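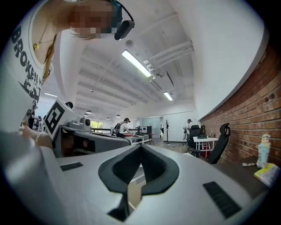
A white T-shirt with large black lettering, worn with a thin gold necklace and small pendant.

Mafalda Bettencourt was the only one in her year at Narkthorpe who asked to be posted to the supply branch. Most of the others wanted flying jobs. She had a degree in statistics and a half-finished dissertation on queues, and she thought spare parts would give her something to count.

Her first desk was in a hut behind the main stores. The job was to work out how many of each part the station should hold. There were 499 lines on the list when she took it over, and 300 of them had not been ordered against since the list was typed up. Some were for a type of ground heater no longer in service.

"I went to the shelves and looked," she says. "It was mostly walking."

It took her 6 months to clear the list. Her flight commander, Teresa Caldeira, signed off each page and sent a good many back. Caldeira had come up through the stores herself and knew which fittings went missing in cold weather, whatever the figures said. The two of them still argue about hose clamps.

The method they settled on is now called Zorden, after the hut's old telephone code. It runs on a spreadsheet and takes one person a morning each April. Two other stations have asked for copies.

Bettencourt leaves for Vilela in the spring, where she will have a staff of two and a bigger shed. She has already asked for the parts list.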